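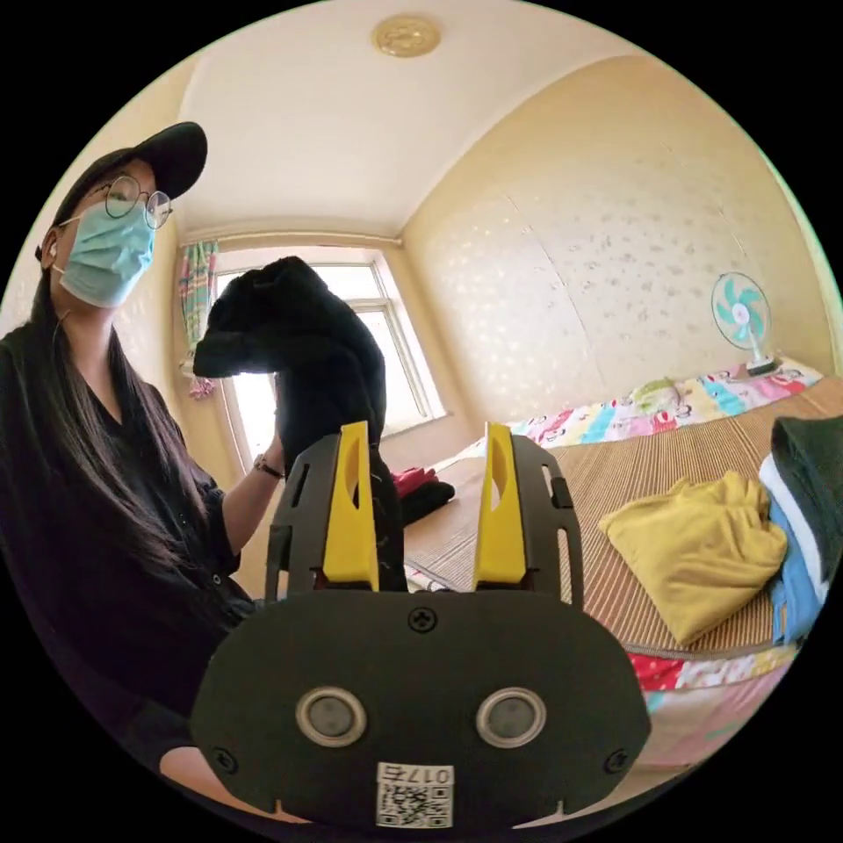
Minutes taken by the Fornora bench group, posted Fri 27 October

Gripper comparison meeting, Bremoscombe

Minutes of the last meeting were accepted with one change: "the yellow fingers performed well" now reads "the yellow fingers were liked."

1. Hand-held unit, soft goods
The group looked at the home folding work done with the hand-held gripper, the one with yellow fingers between slotted black side plates. Plirkusik's note says it handles "all everyday fabric." The group was not ready to sign off on that. Black fabric held up against a bright window is a hard case, and the note doesn't mention window light at all. Somebody pointed out that mustard yellow and dark green clothes on a tan mat are a good deal easier to tell apart. Agreed to ask Plirkusik which colors they tested and in what light.

2. Trial numbers
Plirkusik reports 2,000 grasps. Our own log for September has 405, of which 143 were on cloth. Of those 143, 137 were marked good. Two members felt this was a strong result. The rest wanted to know what "good" meant, as the log sheet has one box and no rule for ticking it. A sock lifted by the toe and a shirt lifted by the collar count the same. No figure from the September log goes into the report until the sheet is fixed.

3. Lenses
The two round lenses on the face of the housing were discussed at length. It was claimed that having two gives better depth on limp fabric. No comparison with one lens covered has been run. Deferred again — this is the third meeting.

4. Mao controller
Mao's new controller arrived without the cable listed on the packing slip. The sales sheet promises smoother closing at low speed. Members who tried it on the bench with a borrowed cable could not feel a difference, and the traces were too noisy to settle it. Mao to be asked for raw data, not another chart.

5. Labels
Units should be logged by the number on the label, including the left or right mark. The September sheets say only "gripper," so left and right can't be compared. 017 left to be written out in full from now on.

Actions
Write to Plirkusik about colors and light.
Redraft the log sheet with a written rule for "good."
Run the covered lens test before the next meeting.
Return the borrowed cable.

Purchase of further units was not put to a vote.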